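Nanna Steinarsdóttir
September 4, 2024

Right, I promised several of you a thread on what we've been up to at the Bastside lab this summer, and the kettle's on, so let's go. It's a small result about teaching a robot arm to pick up thin, bendy things, and I'm fonder of it than its size probably deserves. (1/12)

Some background first. The project is called Galemis, after the desman, a little animal that finds its dinner by poking its nose about in streams. I wanted a name to do with touch and I'm afraid I got carried away. The name was on the grant form before anyone could stop me. (2/12)

The question was a plain one. If you train an arm to pick up bits of wire by showing it lots of examples, does it matter where you put the wire between goes? Most of us (me very much included!) just plonk it down somewhere handy and get on with the next try. (3/12)

And "somewhere handy" is a much smaller patch of table than you'd think. When I plotted the start positions from our July recordings, they sat in a smudge near the front, nearly all pointing the same way. I'm right-handed and you could tell that from the plot, which was a bit embarrassing. (4/12)

So we made two training sets of the same size, 2,000 tries each. In the first, I placed the wire however I fancied. In the second, a script picked a spot and an angle before every try and I had to put it there, however awkward. I grumbled a good deal, as my office mates will confirm. (5/12) 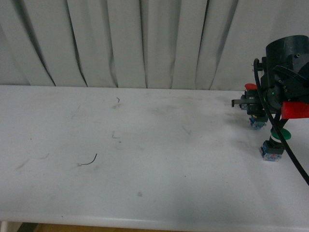 Black wire on the white table, with the gripper over to the right.

We kept everything else as dull as we could manage. Same table, same curtain, same lamps, same training recipe, and the same person doing the placing, so that my habits were at least the same habits throughout. I got through a great many podcasts. (6/12)

Then the test: 80 fresh placements, none of them in either set, with each trained model getting one go at every placement. A pick counted if the wire left the table and stayed up while the arm moved to the side. I marked them from the video without knowing which model I was watching. (7/12)

The model trained on the scripted placements did clearly better, and nearly all of the gap came from the far edge and from wires lying pointing away from the arm. In the middle of the table, where I'd always put things anyway, you'd struggle to tell the two apart. I was so pleased I rang my mum. (8/12)

The bit I really didn't expect came when we trimmed the scripted set. We cut it down to 1,235 tries, chosen at random, and it still matched the full handy-placement set. That's a lot of afternoons I could have had back, and a fair few cups of tea drunk while they were hot. (9/12)

Now the grumbles, and please do take them seriously. It's one arm, one table and one sort of job. We tried 9 wire shapes and they were all fairly short. I wouldn't promise a thing about string or cloth, or about anything heavy enough to slip. A longer wire that tangles is a different beast altogether. (10/12)

A couple of you asked whether you could skip the script and simply try to be random. I did have a go at that, over one long afternoon, and my "random" drifted back to the front of the table before I'd finished my sandwich. Use the script. Ours is very short and picks from a grid with a bit of wobble added. (11/12)

Thanks to everyone at Geltisow for the desk space and the patience, and to the Bergmann fund, which paid for my time. The write-up is with a couple of kind readers now, and I'll add the link under this post when it's ready. If you've tried something similar with softer things, do tell me how you got on, I'd love to compare notes! (12/12)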